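Community Help > Charities and giving > Small groups and committees

How do we hand on leftover donated money when the appeal it was raised for has closed?
Posted by maple_and_moss, 15 September 2022

Hello all, and thank you in advance for reading, as I do tend to go on a bit. I belong to a small neighbourhood group (we are not a registered charity, just a bunch of people with a chequing account that takes two signatures) and in June we ran a toy and bake sale to help a family support centre in Novholm replace the furniture in its playroom. It went far better than any of us had hoped! We raised $1628, the centre bought its furniture, and everybody was delighted.

The trouble is that the furniture came in cheaper than quoted, and the centre has very kindly told us to keep the difference for "something similar". Some of our members would like to send it to the Nyaga relief appeal, which is on everyone's mind at the moment. Others feel quite strongly that people who bought a tray of butter tarts for a playroom did not buy them for overseas aid, however good the cause. I can see both sides, and I would dearly like to settle it before our next get-together so that we can talk about something else for once.

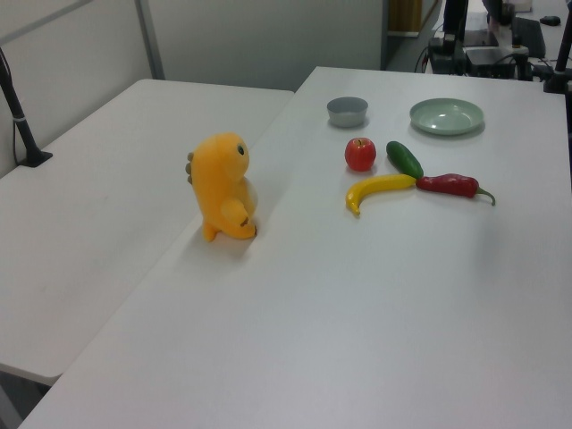

Yellow plush dinosaur

Our poster said "All proceeds to the Novholm playroom" and nothing more. We kept no list of who gave what, apart from six people who wrote cheques. Do we have to go back to them? Are we allowed to choose a new cause by a vote? And is there any particular way we ought to write it down, so that whoever looks after the account in years to come isn't left scratching their head?

Answer from porchlight_puveo

What a lovely problem to have, though I know it doesn't feel that way when friends are disagreeing across a kitchen table. I kept the books for a group in Puveo for a good many years and we ran into this more than once, so let me tell you how we went about it. Please do check the rules where you live, because they vary quite a bit from one province to the next and I am no lawyer.

The starting point is what you told people. Your poster named one purpose, so in the eyes of the public the money belongs to that purpose, and a vote among your own members doesn't change it. I would go back to the centre first and ask if there is anything else the playroom could use – books, a rug, repairs, a year of art supplies. "Keep it for something similar" sounds to me like a polite person not wanting to seem greedy. We had one school tell us exactly that, and when we asked a second time they had a list ready.

If they really can't use it, ask them to say so in a short letter or an email, and keep that with your bank statements. Then write to your six cheque donors, tell them plainly what is left and what you have in mind, and offer their share back if they would prefer it. Ours nearly all wrote back to say carry on. One gentleman asked for his $50 and we posted it to him with a thank-you card, and he came to the next sale just the same.

For the people who paid cash at the table, you can't very well track them down. We put a notice up in the same places the poster had been and left it there for a month. After that, choose the cause closest to the first one. Another children's playroom is an easy step. Nyaga is a much longer one, and I would be inclined to hold a fresh sale for it with its own poster. You may well find the same bakers are keen!

As for the paperwork, a single page will do. Put down the amount raised, the amount spent, what the centre said, what you decided and the date, and have both signatories sign it.

Answer from thriftytoque

Just give it to the centre and let them sort it out. We had $80 left over one time and talked about it for longer than it took to raise it.

Answer from lakeside_knitter

I agree with most of what porchlight_puveo has said, and would only add one little thing for your next sale. Put a line at the bottom of the poster, something like "Any money not needed will go to other children's programs in the area." Our Kidex knitting circle has used wording like that on every poster for ages and it has saved us no end of worry.

If you do hold a separate sale for Nyaga, find out first whether the appeal would rather receive one payment from the group or have people give directly. Anyone hoping for a tax receipt will generally want to give in their own name, and it's kinder to mention that before they hand over their money. We keep a small card on the cash box with the details, and I'd be happy to type ours out if it's any use to you.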